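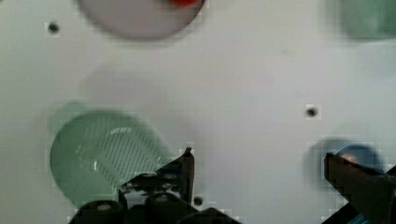 Supper From the Toaster Oven, on Plates That Don't Match

Avus Magazine > At Home > Small Kitchens

A lot of people in Birkberg cook without a full kitchen. The old Pettigrew building on the east side has 77 apartments, and most of the studios were built with a sink, a short counter and a refrigerator. There is no range and no room to add one. Tenants bring in a toaster oven, put it on a table, and that table becomes the kitchen.

It also becomes the place to eat, sort the mail and fold the shirts. What goes on it matters more than it would in a bigger home. We spent part of the winter looking at how people set these tables up, what they keep on them and what they wish they had bought in the first place.

The oven comes first

The toaster oven decides where everything else goes. Most people push it to one side of the table so that the door opens across the top and a hot pan can come straight out onto a trivet. That works better than facing the door toward the edge, where a hip or a child can meet it. It does use up table space in front of the door, and the space has to stay clear while the oven is on.

Leave room behind and on both sides as well. The manual for your model will give a distance, and it should be followed even if the table looks crowded as a result. Don't store bread, towels or mail on top. Cords should run away from the oven and off the back of the table — never across the front of the door.

A white table shows every crumb. Several tenants told us they came to like this. A quick wipe after each meal is enough, and it is easy to see when the job is done.

Round plates, soft colors

The plates were the surprise. Very few of the tables had a matched set. Instead there were round plates in pink, pale green and teal, bought one or two at a time and used together. On a white tabletop the colors look planned even when they were picked up years apart.

The Zallance housewares store on Mill Street has noticed the same thing. It stopped putting boxed sets in the window last February and now sells most of its everyday plates singly, from open shelves. Pale greens go first. Dark plates sit longest, and the store has cut back on them.

There is a practical side to mixing colors. In a shared studio each person can have one, and a plate left out on the table has a known owner. Some households use color for food instead: green for raw vegetables, pink for bread, teal for whatever is coming out of the oven. The system only holds if everybody in the house knows it.

Check the bottom before heating

Color tells you nothing about heat. A plate that is fine for a sandwich may warp or crack in a toaster oven, and two plates that look alike on the shelf can be made of different things. Turn each one over and read the mark. If there is no mark, treat the plate as a serving plate and keep it out of the oven altogether.

Cook on the metal pan that came with the oven, then move the food. It means one more thing to wash, but the plates last longer. Set them well away from the door while the oven is hot. Anything see-through and light in weight deserves extra care, and so do lids and strainers that get set down beside the oven in the middle of cooking.

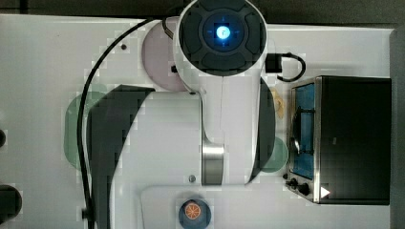

One reader wrote to us that she gave up warming plates entirely after losing a favorite one, and now runs them under the hot tap for a minute and dries them with a dish towel. She does this while the food finishes. It takes the chill off, she said, and she hasn't broken a plate since.

Others go further and skip warm plates altogether. A toaster oven supper is usually small and gets eaten right away. Roasted carrots, a chicken thigh, half a baked potato — none of it has time to go cold between the oven and a chair that is 3 feet off.

Putting it all away

Round plates of the same width stack well, whatever their color. Different widths should go largest at the bottom. A shelf above the table will hold them, though it should not be directly over the oven. Slotted and strainer-type pieces do best on top of the stack or standing on edge, where they can drain.

As for how many to own, 50 dollars spread over a few months will cover plates for two people at most stores, bought singly. Start with the color you like best and wait on the others.

© Avus Magazine, Birkberg. Published 2025-06-28. Contact the editors | Back to top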